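**Part-time housekeeper, Promell Guest House, Dramovo**

We need one more person on the housekeeping team, starting as soon as possible. Promell has 18 rooms on three floors and no elevator, so you should be fine with stairs.

The work is stripping and making beds, cleaning bathrooms, dusting, vacuuming and restocking towels. On changeover days you'll also help in the laundry room. Most weeks come to 17 hours, mornings only, with every other weekend on. In April and over the holidays there is usually more if you want it.
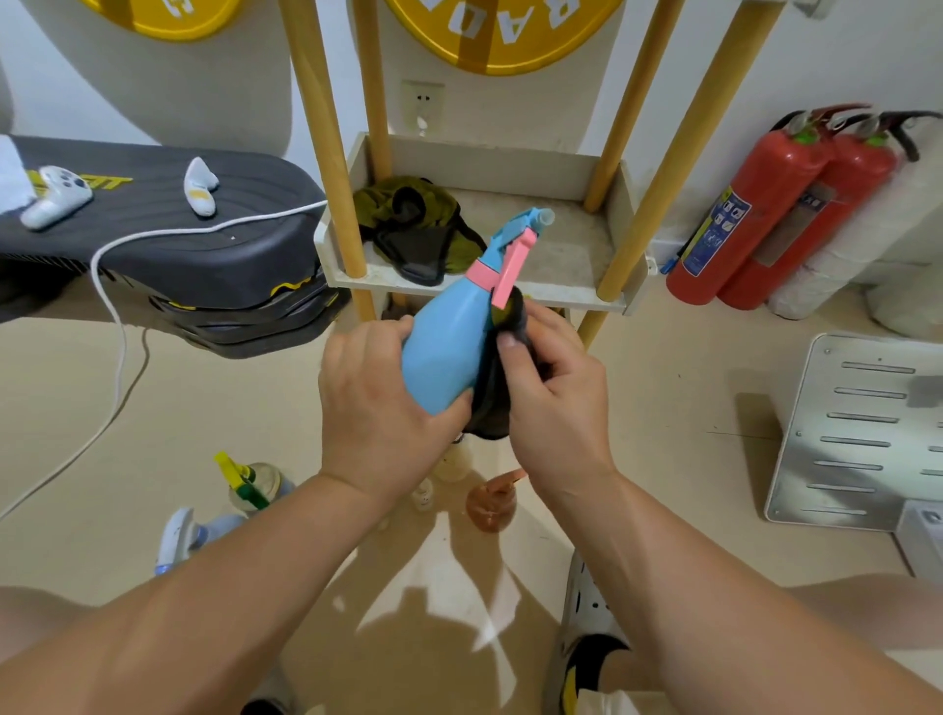

Experience in a hotel or private homes is useful but you don't need it. New staff work alongside someone for the first two weeks - paid at the full rate - before taking a floor alone. We supply aprons and gloves. Bring your own closed shoes.

Staff get lunch on shift and a parking space behind the building. The 38 bus from Nillska stops across the street.

To apply, leave a short letter with your phone number at the front desk, or mail it to Promell Guest House, 207 Rathnayake Road, Dramovo. Please say which mornings you can't work. Two references, one from a past employer if possible.

Posted 15 July 2020. Open until filled.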